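Domora 机器人操作课题组招募学生参与者(仿真开门方向)

Domora 学生课题组现面向在校本科生和硕士生招募参与者,课题为单臂机器人在仿真环境中操作门把手。招募名额 8 人,项目周期 20 周,7 月开始。本课题为课外项目,不计学分,完成全部阶段任务者可获得课题组出具的参与证明。

一、课题内容

任务定义:机械臂从随机初始位姿出发,接近固定在竖直安装板上的杠杆式把手,完成接触、下压、保持三个动作。环境中不包含门扇,仅保留安装板、转轴和把手。把手的转轴阻尼、回位力矩和安装高度均为可配置参数。

现有代码包括仿真环境、基于逆运动学的脚本策略和一个模仿学习基线。上一阶段共保存 571 条轨迹,其中包含失败轨迹,尚未按失败原因分类。代码库内部名称为 Ravton,训练与评测脚本统一放在该库中,不接受另起仓库的提交方式。

二、岗位分组

A 组:环境与资产。负责把手模型的几何与碰撞体维护,检查视觉网格与碰撞网格的偏差,编写参数随机化模块。要求能读懂 URDF 或 MJCF 文件,了解刚体关节的基本参数。

B 组:运动规划。负责接近段轨迹生成,处理连杆与安装板之间的干涉,记录关节限位和奇异位形附近的失败情况。要求学过机器人学或同等课程,能独立推导六轴机械臂的正运动学。

C 组:策略学习。负责基线复现、数据清洗和消融实验。要求熟悉 Python 和 PyTorch,有完整训练过一个模型的经历,任务类型不限。

D 组:评测与文档。负责相机视角配置、评测脚本、失败案例归档和每周记录。要求文字准确,能够使用 Git,编程经验要求低于其他三组。

每名参与者固定在一个组,第 7 周后可申请调换一次。

三、时间投入

每周一次组会,19:00 开始,需到场。其余工作时间自行安排,代码须在组会前合并或提交草稿。连续两次无故缺席组会视为退出,账号权限随即收回。考试周可提前申请减少任务量。

四、设备与条件

课题组提供计算节点账号。个人电脑只需能够远程登录,不要求独立显卡。仿真渲染默认关闭阴影和纹理,以缩短单次评测时间。实体机械臂不在本期范围内,请勿以操作实体设备为目的报名。

五、选拔方式

报名材料经初筛后进行一次笔试任务和一次面谈。笔试任务使用课题组提供的仿真画面,均取自开门环境。
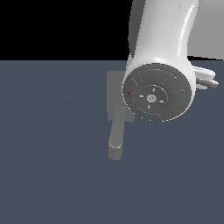
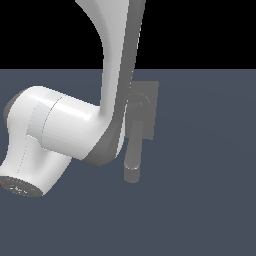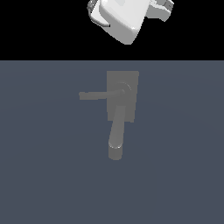
笔试任务要求报名者提交一份不超过两页的视角分析,并附一段可运行的代码。分析部分须说明单一固定相机在该任务中的信息缺失,给出补充视角或补充观测量的方案,并估计其计算开销。遮挡是评分重点:第二幅画面中,机械臂上部连杆挡住了安装板的左侧部分以及转轴处的一部分,仅凭这一视角估计把手转角时,应写明可用的几何线索和不可用的几何线索。第三幅画面中转轴与横向手柄均可见,可作为对照。代码部分须读入一组关节角,输出末端法兰在基座坐标系下的位姿,语言不限,不得直接调用现成的正运动学函数。连杆参数表随笔试通知发送。

评分由 Ashton Ngata 和 Gifty Osei 分别完成,取平均分。两人评分差距较大时重新阅卷。面谈围绕提交的代码进行,需现场修改一处参数并解释输出变化。

六、成果与署名

参与者提交的代码按库内许可证发布,提交记录保留个人署名。如形成技术报告,作者顺序按实际贡献确定,在撰写开始前由全体参与者书面确认。课题组不承诺论文发表。

七、报名材料

1. 一页简历,注明年级、专业和每周可投入时间。
2. 意向组别,可填两个,按优先顺序排列。
3. 一段以往代码或课程作业的链接,须注明本人完成的部分。
4. 对现有任务定义的一条修改意见,200 字以内。

材料合并为一个 PDF 文件,通过 Domora 课题组报名页面上传。文件名格式为“姓名_专业_意向组别”。材料不全者不进入初筛。A 组和 B 组的技术问题请在报名页面留言给 Ashton Ngata,C 组和 D 组请留言给 Gifty Osei。笔试通知发送至报名时填写的邮箱,未通过初筛者同样会收到邮件。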